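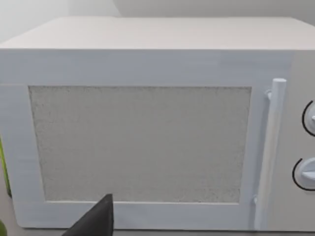

Hi all, the Neltuvik arm finally has a kitchen to play in, even if it only exists on my desktop machine so far! I've spent every evening since January getting the model of the arm to match the real one on my garage bench, link lengths and joint limits and all, and I'm so pleased with how it's coming along that you're getting a long message. The microwave is the first big job. I picked a door with a long vertical handle on purpose, because my gripper is hopeless with push-button latches, and the two short posts holding it to the door leave a gap I want to get a fingertip behind. You can see the finger coming up in front of the door, still well to the left of the handle, and that's the part I keep going back to. If I come in too close to the door, the tip runs along the front panel. If I stay too far out, it closes on the outside of the handle and slips as soon as the door starts to swing.

For anyone who missed my earlier posts, the fingers are the tapered wedge kind, printed at the Ferard workshop with the wide end bolted to the Roussel servo bracket. I went back and forth on the shape for ages. Blunt fingers hold better on square blocks, but the pointed ones get into tight places, and a kitchen is mostly tight places. The simulated finger uses the same file I send to the printer, so when I change one I change both (well, when I remember to).

The other job is crockery. I wanted something low and round that a beginner's gripper would hate, so there's a shallow blue-green dish with a wide flat rim, and the finger has to come up to the lip without shoving the whole thing across the surface. I'm starting from the lower left and trying to get one finger under the lip while the other comes down on top of the rim. It's a fiddly approach! The wrist has to roll almost all the way over and my third joint is not happy about it.
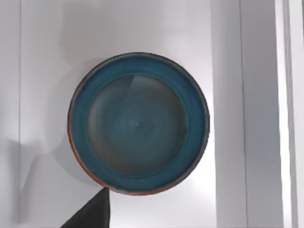 On April 20, 2018, Huguette Charpentier wrote:

I enjoyed reading about the gripper, but I'd like to hear more about friction. When I tried a plate with the Gruro setup last winter, everything worked on screen with the default values, and then the real fingers skated right off the glaze. What are you using for the contact between printed plastic and ceramic? And do you let the friction vary from run to run, or is it one fixed number? I'd vary it, and the weight of the dish too. Also, please don't do the first real try over a concrete floor. I speak from experience.

End of Huguette's message, and thank you, that's just the sort of thing I was hoping for. Right now it's one fixed number, the default, and you've made me nervous about it. I ran 18 attempts on the dish last night with nothing changed but the starting angle of the wrist, so I've been practicing on the same piece of pottery over and over. Tonight I'll put in a range for friction and another for weight and let it run while I sleep.

I also want to try a strip of bicycle inner tube glued along the inside face of each finger. Nhung Lưu has been using it on a smaller gripper and says it holds a wet mug. It adds 2 mm to each side, so the gap behind the microwave handle gets tighter, and I may end up covering only the lower part and leaving the tip bare.

The control script has grown to 1,649 lines, many of them commented out, and I'd rather clean it up before I post it. If you want the messy version, write to me off list and I'll send it along with the finger files. I'd especially love to hear from anyone who has gotten a hinged door to open on a real arm without force sensing. Do you drive the wrist along a fixed arc, or leave some slack in the joints and let the door lead?

And yes, Huguette, there's an old yoga mat under the bench now.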